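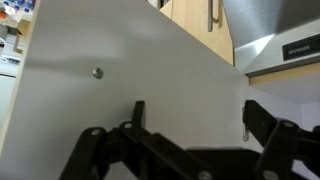 3.2 What students said about the shorter lunch

I went into this part of the survey expecting a long list of complaints about food, and I got a long list of complaints about time. Clernbridge High has 660 students, and 208 of them filled in my form after the school moved to one shared lunch in May. The question I'd thought least about was the last one, a blank box with no prompt at all, and it's the one I keep going back to. The multiple choice answers were pretty flat, so anything typed in that box stood out like the little round screw head on the pale panel in Figure 1 – small, but your eye goes straight to it. Plenty of students used the box to tell me how long they stand in line. A few did the math for me, and by their count they had 15 minutes left to eat once they'd paid and found a seat (the full period is 50 minutes on paper, but that includes advisory).

I should say that the form went out through Sadero, the same app the school uses for hall passes, and some students clearly thought the office would read it. I can't tell how much that held people back. My guess is that it made the younger grades more polite! 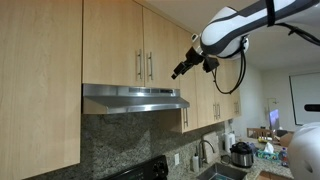 One junior wrote that the line wasn't even the worst part, and that she'd happily wait if clubs didn't meet at the same time. I hadn't asked about clubs anywhere on the form. After reading her answer I went back and sorted all the comments again, this time with clubs as their own group, and those are the groups I use in section 3.3.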